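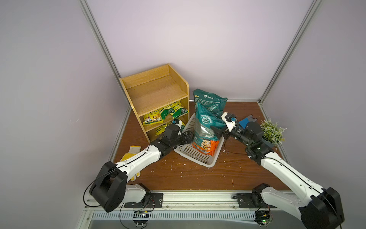 Allo booth, garden supplies task: pre-session check for remote-control demos
Checked by: Ottmar Janssen
Session: Saturday, first block

1. Both arm bases tight on the front rail
OK. Not a hint of play on either side, lovely!

2. Arm cables free through full reach
OK, with a note. Left loop hangs low by the base joint. It clears, but watch it when you swing toward the shelf.

3. Boards and wiring under the rail
Fix before next block. The lower right cable hangs loose and a sleeve could catch it. Tie it up, please.

4. Leader handles track the arms, no lag
OK. Best they have felt since April. You can really place a bag corner now!

5. Stop button, pressed from the operator seat
OK, pressed 2 times, both arms held.

6. Grip force limit at 20
OK. Bags are slippery, so pinch the upper corner and lift slowly. Don't turn the limit up.

7. Work surface clean
Not OK. White flecks near the basket and toward the front. Brush down, then start.

8. Gloves, packets and plant at start positions
Redo the white dotted glove, it's too close to the left arm.

9. Disk space for 80 demos
OK.

Comment from Ottmar Buschmann: go ahead once 3, 7 and 8 are signed. Really nice smooth demos last block, keep that pace!

3: open
7: done, OJ
8: done, OJ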